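Disposable cups and the grinder dosing test: does cup weight matter?

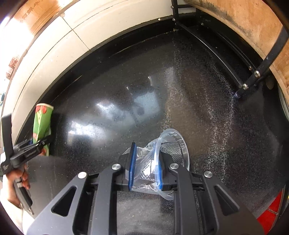 Clear plastic cup, creased through the middle.

Posted in: Scales, Weighing and Measurement
23 Mar 2021

tarebeam
I am trying to work out why my dose weights drift. Procedure: kitchen scale with 0.1 g display, clear plastic cup as the vessel, tare once at the start, then weigh 19 g of beans into the cup, tip out, repeat. By the end of a session the empty cup no longer reads zero. It reads 0.2 or 0.3 under. Scale is a Sovosell, 500 g capacity, mains adapter. Is this drift in the load cell or am I doing something wrong?

lowpan_fred
Tare before every dose. One tare per session is not enough on any consumer scale. The zero tracking on these will absorb a slow change near zero and you end up with an offset you never see happening.

tarebeam
Understood, but zero tracking should only act near zero, and I have a cup on there.

lowpan_fred
On a lot of firmware it acts near the displayed zero, tare included. Put the cup on, tare, and drop in one bean at a time, slowly. If the display stays at 0.0 for the first few, that is tracking.

gramsandgrains
Disagree that it is tracking. A negative reading on the empty cup is what you get when the vessel gets lighter or the cell has warmed up. How long is the scale on before you start? Mine (Heinonen, older model) needs 20 minutes before it will hold zero.

tarebeam
I switch it on and start. No warm-up.

gramsandgrains
Then I would look there first. Leave it on with nothing on the pan and write down the reading every few minutes.

ohmsthought
Two other things to rule out.

1. Static. Thin plastic cups pick up charge from dry beans and chaff. On a small pan that can shift the reading. Swap the cup for steel or glass and repeat.
2. Cup shape. A cup that has been squeezed does not sit flat. Off-center load error on cheap single-point cells can be 0.2 g without any fault.

lowpan_fred
Static at 0.1 g resolution? I doubt it. I see it at milligram level and not much above that.

ohmsthought
I have measured it. Plastic cup rubbed on a fleece sleeve, 0.1 g display, last digit moved by two counts. Humidity was low. I agree it is not the usual cause.

lowpan_fred
A fleece sleeve is not a normal working condition.

plumbline51
Does anyone here use a check weight? All of this is guessing without one. Get a 100 g M1 weight, read it at the start and at the end. If the weight reads the same both times and the cup does not, the scale is fine.

tarebeam
Ordered one from Tesura. I will also switch to a steel cup. It weighs 125 g, so there is still enough range left for the beans.

gramsandgrains
Check that the heavier vessel does not change your repeatability. It should not at that load, but write it down anyway.

tarebeam
Results. Cold start, no warm-up: check weight 100.0 at the start, 99.8 after 30 minutes. Warmed up for 30 minutes first, then tared: 100.0 at both ends. Steel cup and plastic cup gave the same figures once warm. I pressed the plastic one out of round and it made no difference in the center of the pan. Near the corner it read 0.1 high.

gramsandgrains
So it is warm-up.

lowpan_fred
Mostly. I would still tare every dose — it takes one second and removes the question.

ohmsthought
Did you try the plastic cup on a dry day?

tarebeam
No. Humidity in that room is 51 percent. I can repeat it in winter with the heating on.

plumbline51
Keep the check weight in its case and don't pick it up with bare fingers. Has anyone compared the Plikuria 0.01 g scale for the same job? I have one on order and can't find a stated warm-up time in the manual.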